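Urkville Textile Library Opens Its Doors With 578 Cloths to Borrow

URKVILLE – Anyone with a library card can now take home a handwoven table runner, a printed cotton scarf or a yard of striped ticking, keep it for 22 days and bring it back for the next person. The Urkville Textile Library opened in July on the upper floor of the old Drotell button works, and its first shelves hold 578 pieces of cloth from kitchens, attics, weaving rooms and sewing baskets all over the county.

The idea came from Marlene Lachance, a weaving teacher who had been lending pieces from her own closet to students for years. Her students kept asking for more, and their friends started asking too.

"A photo in a book can show you the pattern, but you want to get your hands on the stuff," said Lachance, now the library's director. "You want to scrunch it up, hold it to the window, turn it over and look at the back. I learned more from one worn-out dish towel than from my first two weaving manuals, and I still have that towel!"

Borrowing works much as it does with books. Visitors may take 2 pieces at a time, each packed in a cotton bag with a card that gives the fiber, the weave or print method and whatever is known about where the cloth came from. Some cards are full on both sides. Others say only "found in a drawer." Borrowers are invited to add a line of their own, and the first returned cards already mention a birthday picnic, a quilt plan and a long argument over whether a certain blue should be called teal.

Bright stripes have been the early favorites. The color shelf by the stairs is arranged by main color, starting with the reds and oranges, and it had to be restocked twice in the opening week. 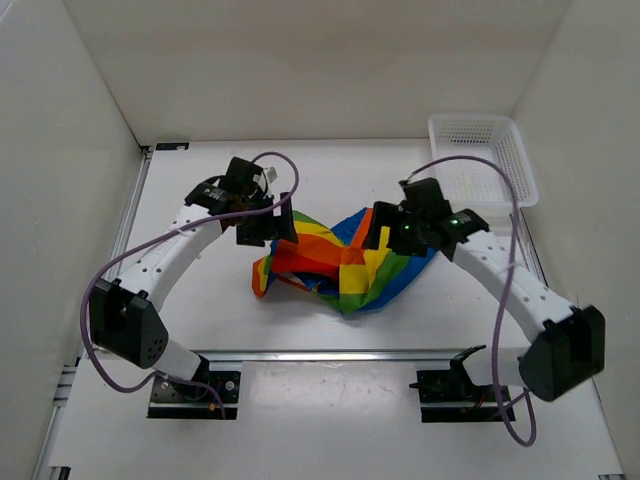

A multicolored cloth with bands of orange, yellow, green and blue.

A large part of the collection arrived as a single gift from the Çetinkaya family, who ran a fabric shop on Mill Street until the building was sold. They kept a sample of nearly every bolt they liked, and 305 of those samples are now on the shelves, many with the original price tags still pinned to a corner. There are dress cottons, shirt stripes, heavy curtain weaves and a whole drawer of plaids.

Hacer Kurtuluş, the library's collections manager, spent the winter sorting and labeling the gift.

"I would open a box meaning to do ten pieces before lunch, and then there would be a green I had never seen before, and lunch was gone," Kurtuluş said. "People come in and recognize their school curtains, or the lining of a coat their mother made. I write it all down. Those stories go right on the card with the thread count."

Not everything can leave the building. Very old or fragile pieces stay in flat drawers in the reading room, where visitors may ask to see them at the long table. Magnifiers are on hand for looking at the weave, and so is a small loom for anyone who would like to try out a stripe order before committing to a big project. Children are welcome at the loom, and the bench has been cut down to suit them.

The library's fall program begins with an evening series called Fold, Pleat, Gather, led by Lachance. The first session looks at how stripes behave when cloth is folded – what disappears, what lines up, and how a narrow band of color can take over a whole skirt. Later evenings cover natural dyes, visible mending and reading a selvage. Sessions start at 6:30 p.m. and are free, with all materials supplied by Usex, a local sewing supply shop.

Donations of cloth are welcome during opening hours. Pieces should be clean and at least the size of a pillowcase, and stains, patches and mends are fine. Donors are asked to bring along anything they remember about the cloth, even if it is only the name of the street where it was bought.

The Urkville Textile Library is open from 11 a.m. to 6 p.m., with late opening on program evenings. Library cards are free to county residents and can be issued at the desk. Questions about donations and school visits should be directed to Hacer Kurtuluş at the library.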